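Planning for Robot Equipment, Unit 4 Handout
Budgeting before you buy
Instructor: Margit Jakab

Last time we left off with the Kerekes exercise, and several of you asked me afterward why I was so hard on a budget that added up correctly. Adding up is a fine start! But a budget for a robot arm has to follow the work the arm will do, and that one followed the catalog. So let's go back over it slowly, and please keep your worksheets in front of you.

The Kerekes plan spent nearly everything on the arm itself. The gripper got one line, spare fingers got nothing, and the stand, the cabling and the hours of setup were all lumped together under "other." I have seen that word swallow a whole project, and I would love for you never to use it (I still catch myself reaching for it when I'm tired).

Start with a task sheet. Write down what the gripper has to reach, what it has to hold, and how much room it has on either side. For our course project the task is household doors and cabinets, tried in simulation first, and that choice matters to the budget too. Simulation time costs money, but a finger that bumps a cabinet on the screen doesn't send you back to the supplier.

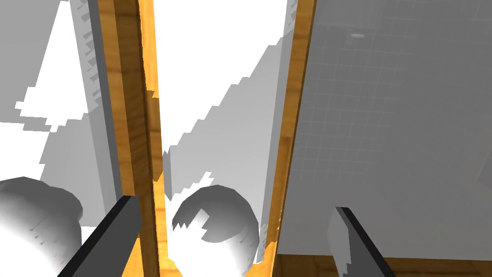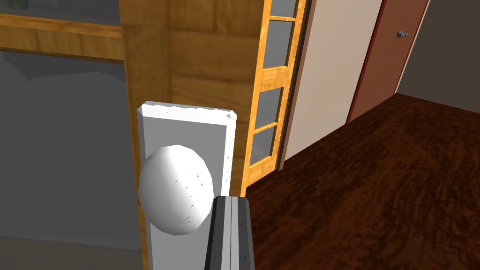 Now take the two quotes in your packet. Catura offers a fixed pair of fingers at $844, delivery included. Wusero charges $600 for the base and sells the fingers separately, so you'll need to ask for the finger price in writing before you can compare them at all. Put both on the same sheet, line by line, and leave a blank where you don't have a number. A blank is something you can telephone a person about.

Then add your reserve. I use 10 percent of the equipment total for a first purchase, and I keep it on its own line where everyone can see it. Training hours go on a line too, and so does the simulation license if yours has to be renewed while the project is running.

One more thing on timing. The Vernetti case (pages at the back of your packet) shows an order placed before the floor space was agreed, and the crate sat in a hallway until May. Read it with a pencil and mark the spot where you would have stopped and asked a question.

For next session: finish the task sheet, fill in the comparison for Catura and Wusero, and bring 2 copies, one for me and one to trade with a neighbor.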